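The Plumber's Daughter Comes Home

My aunt always said you could judge a town by its bakery, but my father was a plumber and he had his own ideas. He'd walk out of a pub in Ginting or a church hall up at Imano, shaking the water off his hands, and give his verdict before we'd reached the ute. "Good pressure," he'd say. "Decent people."

So when he died and left me the old guesthouse at Tultska, with its six bedrooms and its one dreadful bathroom at the end of the hall, I knew what he would have wanted done first. Never mind the roof, and never mind the kitchen, where the oven door was held shut with a fork. I sat up in bed with a cup of tea and the Zovelon catalogue, which was as thick as a hymn book, and I turned the pages the way other women look at wedding dresses.

I had 2,000 dollars in the biscuit tin and I meant to spend only half of it. I'd like to say I was sensible, but there was a page I kept going back to, long after the tea had gone cold, a white one with a squared-off shape that hung off the wall with its feet off the ground, so to speak, and you could have run a mop straight under it.

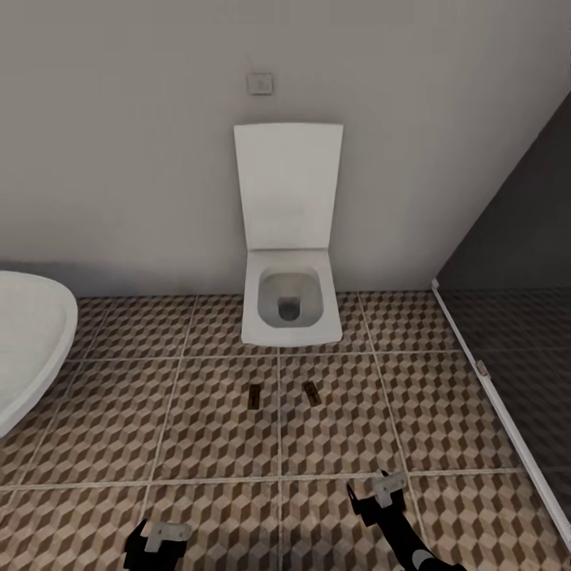 What the Neighbour Thought

The lady from next door came over with a lemon slice and stood looking at the page for a good long while, with her glasses pushed up into her hair where they were no use to her at all.

"And what's holding it up?" she said.

I told her there'd be a frame inside the wall, because Dad had explained it to me once over a plate of chops, and she nodded slowly, the way you do at a foreign film. Then she cut us each a piece of slice and asked whether I'd be keeping the old pink bath, as her mother had been very fond of it. I hadn't given the bath a thought. We took our plates down the hall to have a look at it together.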